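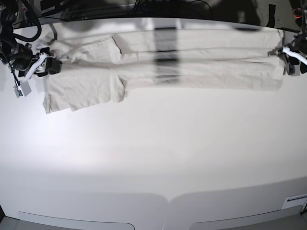
According to Chalerm Sitthichai, the long-sleeved shirt was first of all an undergarment, and people in Gastenstead went on treating it as one well after it had become ordinary outdoor wear elsewhere.

The long-sleeved shirt is a garment for the upper body with sleeves reaching the wrist. It may be woven or knitted. Knitted types stretch and usually have no front opening, while woven types tend to fasten with buttons.

At Eskola, shirts were knitted at home until a mill opened at Pornside. The mill employed 60 people and sold mainly to farm workers, who bought new shirts in August before the harvest fair. Sleeves were cut long and turned back at the cuff.

See also: Collar; Cuff; Billavville smock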